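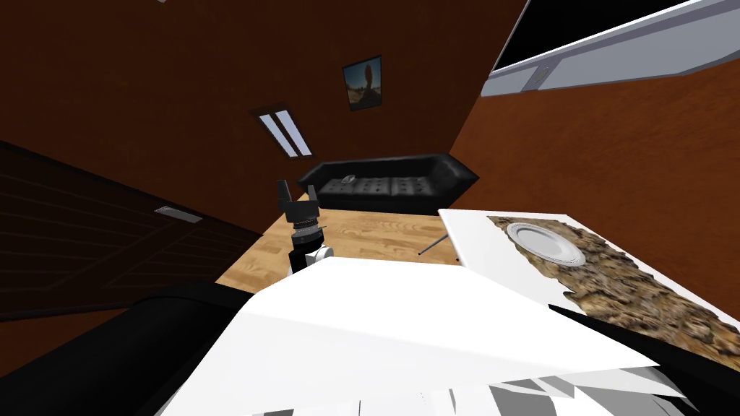 Cullov Home Scenes: Frequently Asked Questions

Last updated November 8, 2024

General

What is Cullov Home Scenes?
It is a library of simulated rooms for testing and training robot arms. You load a room, place your robot in it, and run your controller or policy against it. The rooms cover living rooms, kitchens, bedrooms, hallways and small offices.

Who makes it?
Nedelcu builds and maintains the library. Room design is led by Bianca Toma. Cosmin Manole looks after the robot models and the physics settings.

How many rooms do I get?
The standard license includes 591 rooms. The starter license includes 5 rooms, one from each category, and does not expire.

Do I need a real robot?
No. Many customers never connect one. If you do have one, the joint names and limits in our models can be edited to match it.

Rooms and objects

What is in a living room scene?
It varies by room. A typical one has a wood floor, a sofa, a table, a door and a ceiling light, with a picture on the wall and a small object or two left on the furniture. The living room at the top of this page has a black leather sofa and a white table with a runner and a round plate on it.

Can the furniture be moved?
Tables, chairs and sofas are fixed by default. You can release them in the scene settings, but expect slower runs. Plates, cups, boxes and other small items are free to move from the start.

Do the doors open?
In the standard license, yes. Hinge stiffness is set per door. In the starter license all doors are fixed.

Can I change colors and surfaces?
Yes. Each wall, floor and table surface has its own material slot. You can set materials by hand or have them picked at random at the start of each run. The pool holds about 2000 materials.

Can I add my own objects?
Yes. Import the mesh, give it a mass and a friction value, and run the object check. The check will flag open meshes and missing collision shapes. It will not tell you if the mass is wrong.

Robots and views

Which arms are supported?
Single-arm and two-arm setups both work. We ship generic models with two-finger grippers. Other grippers can be attached at the wrist.

Why does my view look tilted?
The camera is attached to the robot and takes its angle from the mounting point. If you want a level view, open Camera Mount and set roll to zero. You can also add a fixed room camera and record both.

The robot's body covers a lot of my view. Is that a bug?
No. We render the whole robot, including shoulder covers and housings close to the camera. A real camera in that position would see them too. You can hide individual parts, but we suggest leaving them on if you plan to move the policy to hardware.

The gripper passes through the table edge. What should I do?
Lower the time step first. If that does not help, check that the finger collision shapes are turned on. They are switched off in projects imported from versions before the March release.

Licensing and support

How many computers can I use?
A standard license covers 5 machines at one site. Cluster use needs a separate agreement. Write to Shireen Xaba in sales and include the number of nodes.

Can I publish results and images?
Yes, in papers, talks and on the web. Please name the library and the version. You may not redistribute the room files themselves.

Does it work with Wodley?
Yes. Wodley project files open directly. Lights may come in too bright and need to be turned down by hand. Export back to Wodley is not supported yet.

What happened to Clullora?
Clullora was the name of our older kitchen set. Those kitchens are now part of Home Scenes, and Clullora keys can be exchanged for a starter license at no cost.

How do I report a problem?
Use the form on the support page and attach the scene file and the run log. Screenshots alone are usually not enough for us to repeat the problem. Support is handled by Vasilică Sandu and Rogelio Dimaculangan, Monday through Friday.

Can I get a refund?
Within 30 days of purchase, if the key has not been activated on more than one machine.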